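4.2 Evaluation of the Desemum bimanual kit

The kit under review is supplied by Droltmont as a two-arm tabletop station with grippers, an overhead rail and a set of mounted cameras.
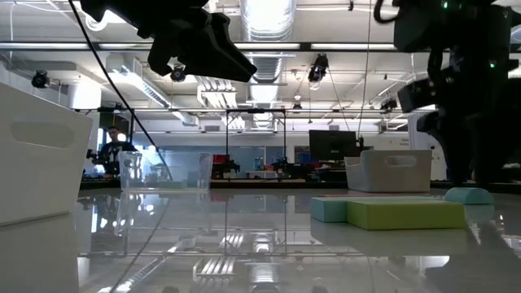 Figure 3. Workspace of the Desemum kit, with both arms above the table. Foam blocks are at right center; two white bins with handle cutouts and a clear open-topped container serve as sorting targets.

4.2.1 Procedure

Each of the 15 task variants asked the system to move foam blocks of different shapes into a named container. Rectangular blocks and half-cylinders were used because they call for different grasps: a half-cylinder lying on its flat side offers the fingers a curved upper surface. The vendor's default grasp planner was left unchanged, and the arms were recalibrated every 100 trials, as the manual advises. In all, 1690 trials were logged.

4.2.2 Observations

The glossy white tabletop reflects the ceiling lights (Figure 3), and we did not cover it. Of the failed trials, 302 were traced to block detection – mostly false edges placed on reflections. Droltmont offers a matte table mat as a separate item, which we did not test. Failures at the clear container were logged separately by Kettunen and Csizmadia and are treated in Section 4.3.

Setup took one working day, including camera alignment. The documentation was adequate for the arms but thin on the cameras, and two support requests were needed before the views were registered correctly.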